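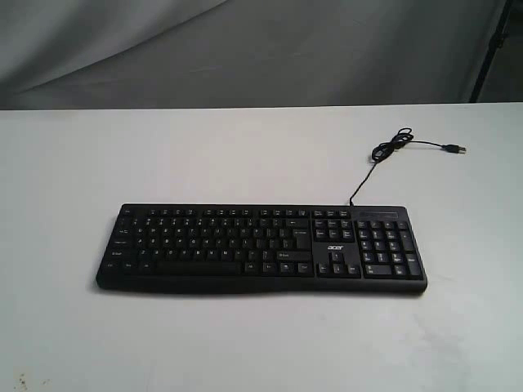 Severin Koller models how crayfish spread through small rivers, and for the past two years most of his work has been on the Sultdale, where the signal crayfish reached the upper weir in November. He works at the Ploneck field station with 13 trap sites and 1411 catch records. "People expect waders," he said. "Most days it's a black keyboard on a white table." The records come in on paper, and he types them up himself.

His model estimates where trapping money does the most good. So far it favors the side streams. "If you only trap the main channel, they come back from the creeks," Koller said. Hubert Kofler, who manages the fishery downstream, isn't convinced. "I'd want another season of numbers first," he said. Koller agrees the winter data are thin.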